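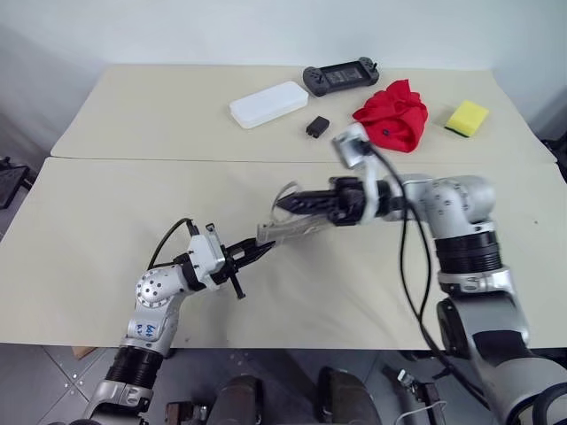
Moving the newsletter off the old server

Well, I finally did it. If you're reading this in your inbox then the move worked, and if you're reading it on the website because nothing turned up in your inbox, please drop me a line and I'll go and look at the logs again (I have become very familiar with the logs).

For anyone who joined recently, this newsletter used to be built by a pile of shell scripts I wrote in one long weekend and then kept patching whenever something fell off. It took a folder of text files, glued a header and footer on, made the web page, made the email and pushed the lot to a small rented box at Sodasura. It did the job for years! But the box was running a version of everything that stopped getting updates a good while back, and every time I logged in it greeted me with a longer list of things I ought to be worried about.

So the plan was to move to Sudeo, which several of you have recommended, and to swap the scripts for Monditz while I was at it. I know, I know, you should never change two things at once. I changed two things at once.

Monditz is a static site generator, fairly small, with one config file and a templates folder, and I took to it straight away. The documentation is short but whoever wrote it had clearly used the thing, and the error messages give you the line number of the file you wrote, which after my own scripts felt like luxury. Converting the back issues was mostly a matter of fixing the dates at the top of each file. I'd written them in every style going over the years, and there were 112 issues to get through, so I wrote a little Python script that did the easy ones and spat out the rest for me to do by hand with a cup of tea.

The bit that ate my week was character encoding. Some of the older issues had been saved on a laptop that used a different encoding from everything else I own, and all the pound signs and curly quotes came out as rubbish. Worse, a few files had both kinds in them, where I'd pasted a paragraph from one issue into another. Jérémie Royer wrote in to point out that his name had been mangled in the archive since before the move (sorry, Jérémie!) and very kindly sent me a script that finds mixed files and shows you which lines are the odd ones out. It found 11 of them. I've fixed those now, and he's happy for me to share the script, so it's in the downloads section under "encoding check".

The email side was calmer. I've kept Lebrun for the actual sending, as it has never given me any bother, and all it needed was a new address to fetch the finished issue from. I did manage to send a test to the full list instead of just to myself, so 700 of you got a message on Sun 13 July that said "hello hello does the footer work". Thank you to everyone who replied to say that yes, the footer worked. I've since put in a check that makes me type the word "everyone" before it'll go out to the whole list.

A few things to know on your side. The old web addresses should all still work, with redirects to the new ones, but if you've bookmarked a search results page that one has gone, as search works differently now. The RSS feed has moved as well and your reader ought to follow it without any help. If it suddenly shows you every back issue as unread, mark them all as read and it should settle down after that.

Comments are switched off for the moment. The old system kept them in a database that I've exported but not yet matched up with the new pages, and I'd like to do that properly. I'm aiming for August. Nothing has been lost, and I've got 2 copies of the export on separate drives.

Next time I'll get back to the series on writing your own backup scripts, which I broke off just before the part on testing a restore. If you've got a question on that, reply to this email and I'll try to work it in.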